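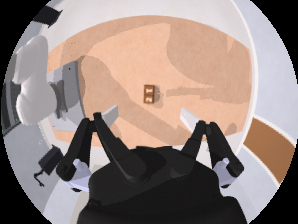
Good Habits at the Skitia Bench: A Gallery
Posted 1/4/25 by Isla Whitcombe

Welcome to the first page of our bench practice gallery! It goes with the house rules that Ehsan Orakzai and I have been writing for everybody who runs pick tasks at Cimley, in simulation or on the real arms. There are 11 rules now, down from 48 in the old binder, and I'm so pleased with how short they've become. More pictures will join this page as each rule gets its final wording.

Rule 3: One block out at a time.
Block 21 is on the table for this task, with open wood all the way around it. Put the next block out when the run is saved and closed, please, even when you're on a roll and the queue is long.

Rule 4: The number goes in the log.
Write down the number printed on the block, then which way the digits are turned. Sideways counts! Man-lok Huang went back through 4000 old runs last October and found plenty with a number and no direction, and those are a real pain to compare.

Rule 5: Start with the fingers apart.
Both light gray pads should be in the wrist view with space between them before you send the first move. If you can see only one pad, stop and reset the arm. This one is my favorite because it takes a second and you get to look properly at the hand, which is a lovely bit of design.

Rule 7: Same rules in the simulator.
We argued over this for weeks (hello, Cameron) and I'm so glad it went in. A rendered table gets the same start check as the one in the lab, cables and all. Yao-tsung Fu keeps the scene settings in the Skallari folder, so change them in a copy and put your initials in the name.

Rule 9: Leave the wide view alone.
Save the full round picture, black corners included. Crop later if you need a close-up for a talk. The arm joint at the side and the table rim are both handy when you're trying to work out where the hand was.

Comments on the wording of rules 10 and 11 are very welcome. Send them to me or to Ehsan.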